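3.2 家庭洗涤环节的纤维脱落：访谈与称重

本节接着3.1的问卷讲。问卷只问了频率和程序选择，没问衣物怎么进机器、怎么出来、滤网谁清。这部分靠入户访谈补。访谈地点两处，Vallham老城区和Macedo沿河的几条街，前者公寓多，后者多是带小院的排屋。发出问卷399份那一批里，愿意让我们进门的户主要集中在Macedo，这一点后面讨论偏差时再说。

先说水。两地用水硬度不一样，Vallham偏硬，住户普遍多放洗涤剂，“不多放洗不干净”，几乎是原话照搬的说法，好几户都讲。Macedo的水软，泡沫起得快，住户反而抱怨漂不清，会多加一遍漂洗。对纤维脱落来说，多一遍漂洗意味着多一遍摩擦，也多一份排水。以往文献常把洗涤剂用量和漂洗次数当成两个独立变量处理，我们觉得在家庭环境下拆不开，至少在这两个地方拆不开。

再说装载。实验室研究一般按额定容量的固定比例装，家里不是这么回事。有人攒一周，塞到门快关不上；有人孩子校服当天就要，单洗一件。装得少时织物在筒内跌落距离大，机械作用强，单位质量的脱落量偏高；装得太满又洗不透，住户会再洗一次。两头都不理想。Tavares在预调查阶段就提过，装载量应当记“占筒内空间几成”，不要问公斤数，住户对公斤没概念。后来的访谈提纲照此改了。

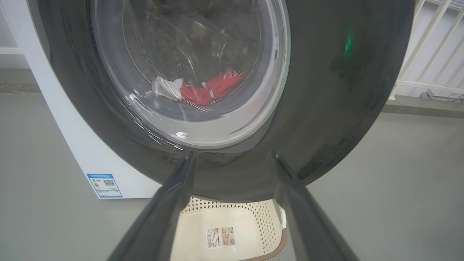 图4 滚筒式洗衣机的玻璃门与带孔内筒

收集方法。排水管末端接收集桶，水样先过粗网去掉头发和线头，再过细滤膜。滤膜事先烘干称重，过滤后再烘干再称。每次洗涤取主洗和第一次漂洗两段，末次漂洗只在部分住户取，因为桶不够用。主洗段浑浊，滤膜堵得快，有时一段水要换3张膜。换膜时的损失没有单独估计，属于已知缺陷。

洗涤物没有统一。考虑过发标准布样让住户混着洗，试了，住户不愿意，怕掉色染了自家衣服。于是改成登记：每件衣物记标签成分、大致新旧、是否起球。标签剪掉的记“未知”。未知的比预想多，尤其是童装和内衣，家长嫌标签扎人，买回来就剪了。这部分在3.4的成分分析里剔除，但总量统计里保留。

转速设置上，两地差别不大。多数人用出厂默认，平时不动。会主动调低的，一类是怕吵到楼下，一类是衣服里有羊毛。会主动调高的，基本都是赶着要穿。Vallham冬季潮湿，晾不干，高转速比例上升，8月回访时同一批住户又调回来了。季节性很明显，单季采样的研究应当谨慎外推，本文也只敢说到两个季节为止。

时长方面有个没料到的情况。节能程序标称时间长，温度低，转动间歇多，按理说机械作用柔和，可总时长拉得很长，累计下来脱落量并没有少到哪里去。快洗程序反过来，短，但转得密。两者的称重结果区间大幅重叠，样本量下看不出差别。我们没有做显著性之外的解读，请读者也不要做。

3.2.1 滤网与门封

滤网清理这一项，问卷答案和入户所见对不上。问卷里写“定期清理”的住户，请他们演示一遍，有的找不到盖板在哪，有的拧不开。Mekonnen整理的访谈记录中，有一户主妇说搬进来那年装修工人拧过一次，之后再没动。另有一户男主人会清，但清出来的东西直接冲进水池。这就等于把截留下来的纤维又送回了下水道，滤网的作用归零。相关宣传材料一般只写“请清理滤网”，没写清出来以后放哪儿。建议写明：晾干，进垃圾桶。

门封橡胶圈的褶皱里也积纤维，和洗涤剂残渣混在一起成一层软泥。我们用棉签取样，量不大，但成分复杂，动物毛发比例高，养猫养狗的住户尤其如此。这部分是否会在后续洗涤中重新进入水体，目前没有数据。取样时还碰到过硬币和发卡，与本文无关，不展开。

3.2.2 外接过滤装置的接受度

给部分住户介绍了外接过滤盒，样品两种，代号Gunum和Wusta。前者体积大，滤芯可反复冲洗；后者小，滤芯一次性。介绍时不说哪种效果好，只讲怎么装怎么换。住户的反应很直接：先问放哪。洗衣机多在厨房或者走廊尽头的小间里，旁边塞着拖把、扫帚，墙面没有空位。Gunum在Vallham几乎装不下。其次问多久换一次，换一次多少钱。对环境效益的提问很少，有两位老年住户问会不会漏水，问得很细，还叫来邻居一起听。

愿付价格我们让住户自己报，没给区间。报价很散，当地货币600上下的有一簇，应该是参照了净水壶滤芯的价位。最高有人报到3000，追问下来他以为包含上门安装和终身更换。此类误解在开放式报价里不可避免，分析时按原值保留并标注，未作截尾。做过截尾的版本放在附录，结论方向一至。

租户的问题另算。租户不愿意为房东的机器花钱，房东又觉得水是租户用的。双方都不反对，双方都不出钱。这种局面在Vallham相当普遍，单靠宣传推不动，可能需要在新机出厂阶段解决。出厂内置过滤的方案，成本由购机者承担，更新速度取决于换机周期，见效慢，但至少不用和每一户谈墙上有没有地方。

3.2.3 衣物使用习惯

访谈里聊得最多的其实是“什么时候算脏”。牛仔裤、外套，穿几次洗一次，同一家里都说不拢。年轻人洗得勤，理由多是气味；年长的洗得少，看见污渍才洗。运动服例外，各年龄段都是穿一次就洗，而运动服恰恰以聚酯为主，脱落贡献大。如果要选一类衣物优先干预，我们倾向于运动服和抓绒。抓绒的称重结果在全部类别里最高，新衣头几次尤甚，之后下降，下降到什么程度趋稳，现有洗涤次数不够，给不出数。

手洗仍然存在，比例低于预期，集中在内衣和婴儿衣物。手洗水一般倒进浴室地漏，没法接桶，未采样。干洗没问。公共洗衣房在Macedo有两处，经营者拒绝采样，只同意我们在门口和顾客聊几句，所得材料零碎，本文未使用。

3.2.4 局限

偏差主要有以下几处。愿意开门的住户本身可能更整洁，或者更关心环境，脱落量和滤网清理率都可能因此偏离总体。入户时有人看着，装载量大概会比平时规矩。Mekonnen在第二轮里改为把收集桶留给住户自行操作，事后回收，装载确实变满了，但水样保存又成了问题，有几桶放过夜，内壁附着纤维冲不下来，只好作废。两轮数据没有合并，分列于表5和表6。

称重法本身分不清纤维种类，棉屑、聚酯、洗涤剂残渣、皮屑都在一张膜上。显微计数做了一小部分，人手不够，挑的是主洗段的膜，漂洗段没做。所以本节所有脱落量都应读作“截留物干重”，不等于合成纤维量。两者的换算系数在不同衣物组合下波动很大，我们暂不给出统一系数。

另外，机器新旧没有控制。旧机轴承磨损、筒内毛刺都可能加重摩擦，住户往往记不清购买年份，铭牌又贴在背面，挪不动。后续工作准备在安装环节就登记机龄，和Vallham的上门维修人员合作，他们本来就要看铭牌。Tavares已经在谈，登记表的初稿见附录C，栏目还会再减，现在这版太长，试填的师傅填到一半就不填了。

烘干环节不在本节范围，放到3.3。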